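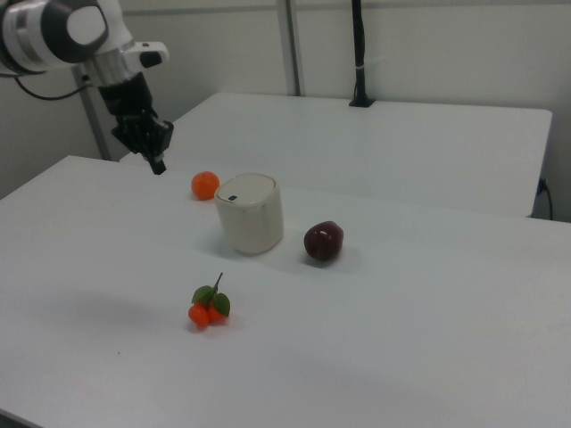 Gurham, August

Chapter 4
Keeping Food Through the Winter

I grew up in a house with a cellar that smelled of apples from autumn right through to the thaw, and I still think of that smell when somebody says the word "storage". So forgive me if this chapter gets a bit fond in places. We spent the last chapter in the paddock and the orchard, getting the crop ripe and picked. Now we have to keep it.

Start with a plain fact that surprises a lot of my students: fruit is still alive after you pick it. It breathes. It takes in oxygen, burns up its own sugars, and gives off carbon dioxide, water and a little heat. Biologists call this respiration, and nearly everything in this chapter comes back to it. Slow the breathing down and the fruit lasts. Let it race along in a warm shed and you'll have a soft, floury mess (I've made plenty of those, and fed most of them to the chooks).

Cold is the oldest trick we have. The household book I'll be quoting from, the Bestari manuscript, has 1531 written inside its cover, and whoever kept it already knew to put the fruit on the north side of the house, off the ground, on straw. The writer had never heard of respiration, of course! They just knew which shelf went bad first.

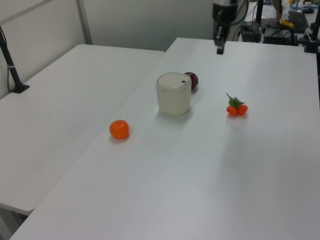 Ripening gas is the other half of the story. Many fruits give off ethylene as they ripen, and ethylene tells the fruit nearby to hurry up and ripen too, so one overripe pear can set off a whole crate. Apples are strong producers, which is why the old advice was to keep them well away from the potatoes and carrots. A single dark red apple left out on a white tabletop, next to a canister with its lid on, is putting out ethylene the whole time, but in an open room the gas drifts off and does very little. Shut that same apple in a paper bag with a hard green banana and you'll notice the difference in a couple of days. Try it at home before you read section 4.2.

Oranges and lemons behave quite differently. They don't go on sweetening once they're off the tree, so a sour orange stays a sour orange however long you wait, and what you're mostly fighting is mould and drying out.

Later on we'll visit the Plorkance packing shed, where 100 crates of the same variety were split between two cool rooms and opened 13 weeks later. One lot was lovely. The other was not, and I'd like you to have a guess at why before you turn to the results.

Words to know: respiration, ethylene, climacteric, cool store, bloom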